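Keep-out distances around laid tables – fixed margin or per-object?

Forum: Manipulation in Simulation > Standards and Practice
October 2024

m_bukhari
We are rewriting our scene rules for tabletop tasks and I want comments before it goes to review. The current draft has one keep-out margin of 21 mm around every object that is not the target. It applies to all links, including the elbow and the wrist. Planner rejects any path that violates it. Tahira Cheema wrote the first version in June and it has held up for bin picking. For kitchen scenes the rejection rate is much higher and I am not convinced the rejected paths are bad ones.

stovero_cor
A single number is easy to audit. Keep it. If the planner can't find a path, move the base or change the task. Loosening the margin until the numbers look good is how you end up with a policy that clips plates on hardware.

habibur_a
Disagree with Cor. A plate and a chair back do not carry the same risk. Durrani (our internal checker) uses two classes: "tip" for anything tall and narrow, "slide" for anything flat. Tip objects get the full margin, slide objects get 8 mm. We ran 600 episodes each way. Fixed margin lost a lot of usable starts and did not reduce contacts with the tip class at all.

stovero_cor
What counts as narrow? If the annotator decides, you no longer have a rule.

habibur_a
Height over the smaller base dimension, threshold of 2. Computed from the collision mesh. No annotator involved.

m_bukhari
That would work for us. The harder part is the arm itself. Most rules I have read are written around the gripper, and in a kitchen layout the forearm and elbow pass over more of the table than the fingers do.

mehwish_c
Agree on the links. Same problem with viewpoint. We had reviewers signing off on clearance from one fixed render, and in many poses the arm blocks the thing they are supposed to be checking. Typical case, drumstick plate in clear view, second plate partly behind a joint, gripper hidden behind the wrist links:

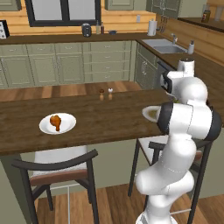 Proposed wording, draft 2

mehwish_c
1. Clearance is computed for every link against every non-target object, including furniture below the tabletop. Chairs count.
2. Margin is set by object class (tip or slide), derived from the collision mesh.
3. A visual review is valid only if the gripper and the nearest non-target object are both visible in at least one view. Otherwise add a second view from the opposite side of the table.
4. Food items use the plate's class while on the plate. Once grasped they are part of the end effector and inherit its margin.
5. The reviewer records the view used. "Looks fine" is not a record.

stovero_cor
Item 3 is good. Item 4 is a problem. A grasped object hangs off the gripper at an angle nobody predicted, so the bounding volume has to be updated after the grasp. Say so in the text.

mehwish_c
Fair. Changed to: "The bounding volume of the grasped item is recomputed from its pose after closure, before any transfer motion."

skonditz_user
Does item 1 include chairs that are pushed in? Our checker only loads objects resting on the tabletop.

m_bukhari
Yes. If a link can reach it, it is in the collision set. Load the chairs.

stovero_cor
I still want the fixed margin as the default, with classes as an option that has to be declared in the scene header.

habibur_a
Then every kitchen scene will declare it and the default means nothing.

m_bukhari
Leaving item 2 open. Items 1, 3 and 5 go in as written, item 4 with Mehwish's change. Habibur, please post the mesh script so that Cor can run it on the Titell scenes.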